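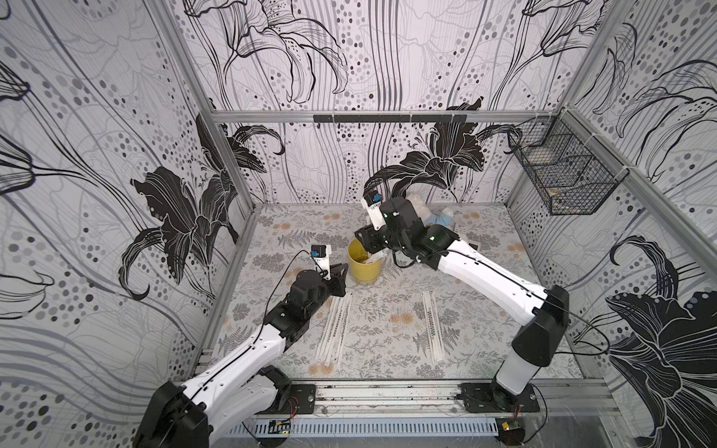 1/ Cell rules, rev 2
Working rules for two-arm cup loading at Folel, as agreed with Vasylyna Melnychuk in July. Thread covers layout, cabling and item handling.

2/ Shared zone. Only one gripper may be over the cup at a time with an item in hand. The other holds position to the side, fingers open. Handover of the zone is by software flag, never by timing.

3/ Cables. Wrist camera leads follow the arm links and keep a free loop at the wrist. Check the loop at full reach before each shift. Any lead that goes tight is a stop. 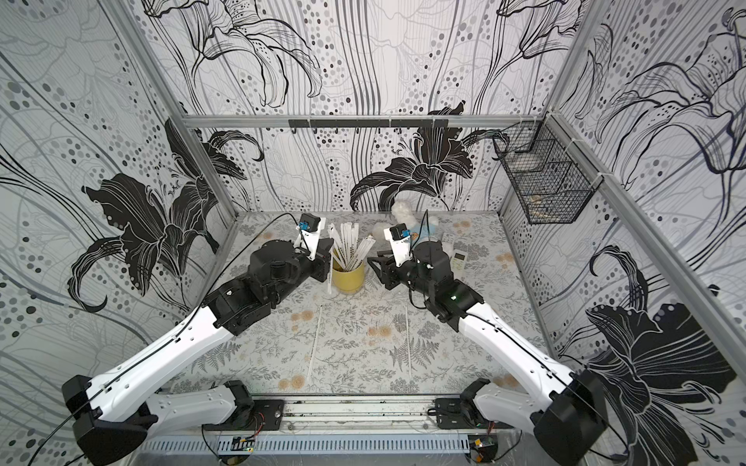 Photo: Fionnuala Conneely / Folel

4/ Loose items. A stick on the mat outside the cup is logged as "unplaced", even if it touches the cup. Leaning does not count as placed. We argued over this for 34 runs and the log is cleaner for it.

5/ Front rail. Brush out the grooves before touching the base bolts. Keep boards and connectors clear of the brush.
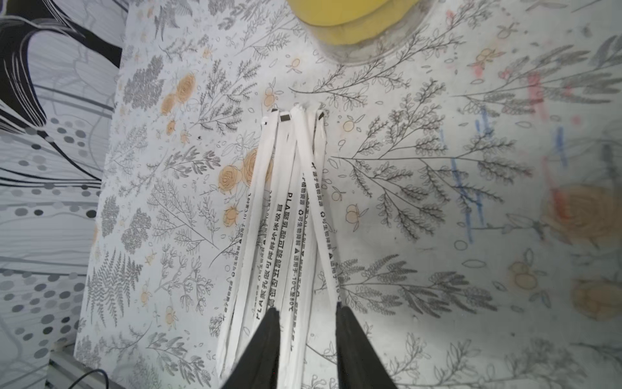
Wrist view, wrapped straws between the fingers.

6/ Wrapped stock. Record the wrapper state at the start of the run. Torn tips are allowed, but note them. Do not mix wrapped and bare stock under one run number. Run 103 was voided for that.

7/ Comments on rev 2 to Vasylyna by the end of the month, please. Quote the rule number.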